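Progress report, 7 Feb 2021
Lutata security program, funded by the Wiroven grant

We're well into the work now, and it has been a really good stretch! The password manager is live for 499 staff accounts across both offices, and the help desk queue has stayed far calmer than we feared. 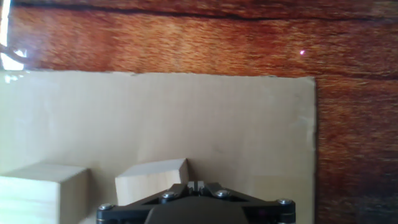 Two-step login is next in line. Roughly 78 percent of staff have signed up, mostly with the phone app, and the Girus branch got everyone done in a single morning (they brought cake, which we plan to copy). The people still to go are mainly on the night shift, so we're adding two late sessions.

The practice phishing emails went out as planned. We loved how many people reported them, and a few wrote back asking for harder ones.
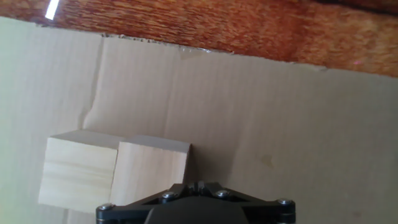 Backups took longer. Marciniak found 12 old shared folders that were missing from the nightly job, and we've added them all. A full restore test still has to be booked, and we'd like to run it before the server move in July.

Spending is on budget. We'd like your okay to shift the unused travel money to spare security keys.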